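Does a Small Shelf Rack Keep a Reading Corner Tidy?
Student project report, Design and Everyday Life, spring term

Why we picked this

The Kimasar after-school room has 278 children's books and two bookcases, and most afternoons a good part of the collection ends up on tables. The room was offered small tabletop racks as a fix. The catalog from Hiltness says a rack like this "ends book clutter." Our group had doubts about that, so we made it our project.

What we tested

We used one rack with three tiers, a white wire frame and light wood-grain boards. The top board has a wire rail at the back and sides and is open at the front. We worked with illustrated children's books only, laid flat. We did not try standing them up, and we admit that a bookend might have changed our results.

Each trial began with books lying on a white table beside the rack. The task was to get them onto the boards, sorted by series where there was more than one book in a series. We ran 33 trials.

The rack and books on the table, at two points in our trials:

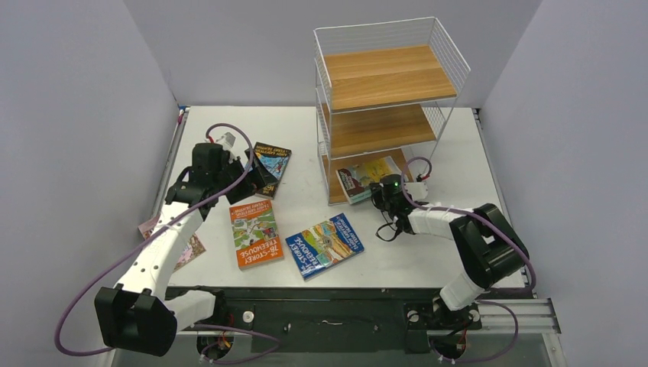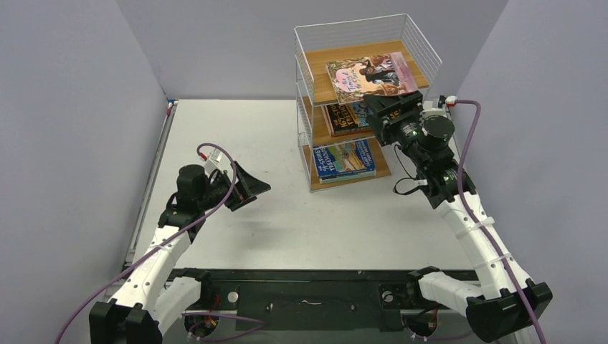
What we found

1. Books stick out. A picture book laid flat can project over the front of a board, and this happened on the bottom tier as well as the top one. The rail does nothing about it, as it only guards the back and sides.

2. The middle board is the awkward one. The top tier partly hides it, so a stack there is harder to read and harder to reach. In our notes it was the last board to be filled in most trials.

3. Series stacks work, up to a point. Keeping the Treehouse books together was easy. Getting the bottom one out again meant lifting the others, and we don't think a seven-year-old will put them back.

4. Sorting takes longer than piling. We had expected this, but the catalog doesn't mention it.

What we don't believe

The catalog's claim is too strong. The rack gives books a place to go – it does not make anyone put them there. We also looked at a survey from Nyanda with 1,913 replies from parents, which is often quoted in favor of open shelving. It asked whether people liked their shelves. It did not ask whether the books were on them.

Limits

We had one rack and we ran the trials ourselves, knowing what we were looking for. A room with children in it would be a fairer test. A deeper rack from Joltex was on our list, but it did not arrive before the deadline, so we can't compare the two.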